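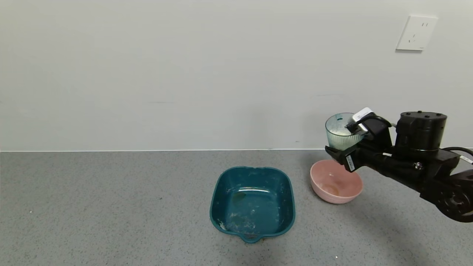 A robot arm holds a glass cup over a round pink bowl at the Grerkinus test kitchen in Stallthorpe. Photo: Grerkinus

GRERKINUS OPENS PLANNING SERVICE FOR KITCHENS THAT WANT TO BUY A ROBOT ARM

Stallthorpe, September – Grerkinus, the supplier of equipment for bakeries and school kitchens, has opened a planning service for customers who consider the purchase of a robot arm for weighing, pouring and mixing. The service has the name Mercado and can be booked from Monday.

Mercado is made for kitchens which prepare up to 1,000 portions per day. Such kitchens often receive an offer for the arm alone, and the other costs become known only after the order is signed. With Mercado, the customer receives one written budget before any order. It covers the arm, the gripper, spare fingers, fixing to the worktop, electrical work, training of staff and yearly service.

"Many of our customers have asked us what the arm costs, and we could answer this in one minute," said Seraina Zaugg, head of planning at Grerkinus. "But then they also asked what they must pay in the second year, and for this we did not have a good answer. Now we have one."

The service has 3 steps. First, a planner visits the kitchen and measures the worktop, the distance to the sockets and the bowls and cups which are in daily use. Second, the tasks of the customer are tried in the test kitchen in Stallthorpe with the customer's own containers. Dry ingredients receive special attention, as flour and sugar behave differently when they are poured. Third, the customer receives the budget and a recommendation to buy, to rent or to wait.

The complete planning takes 90 days. The price for the budget is fixed for the same period after delivery of the report, so that schools and public kitchens have time for their own approval.

The first customer was the central kitchen of Zundomstead, where 92 recipes were examined. The planners recommended one arm in place of the two which the kitchen had first requested, and a longer worktop on the side of the cold store. The kitchen has put both items in its budget for the next year.

"It is possible that our advice is to buy nothing at this moment," said Ms Zaugg. "We write this also in the report, and the customer pays only for the planning."

Customers who order equipment from Grerkinus after the planning will have the planning fee deducted from the invoice. Visits to the test kitchen are possible by appointment, also for customers who have not yet booked the service.

About Grerkinus
Grerkinus sells and maintains equipment for bakeries, school kitchens and care homes. The company has its office, workshop and test kitchen in Stallthorpe.

Contact for press and customers
Seraina Zaugg, Head of Planning, Grerkinus, Stallthorpe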